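The Weltville Invitational is a pre-season college basketball tournament, first held in June, long before most teams have settled a line-up. Its organisers call it a guide to the season ahead — a claim the results hardly support. Bookmakers post small point spreads and low limits.
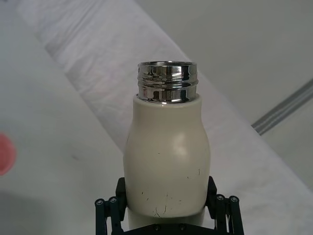 Is the winner a good bet for the season? Past winners have mostly fallen short, and one lost by 25 points in its next game.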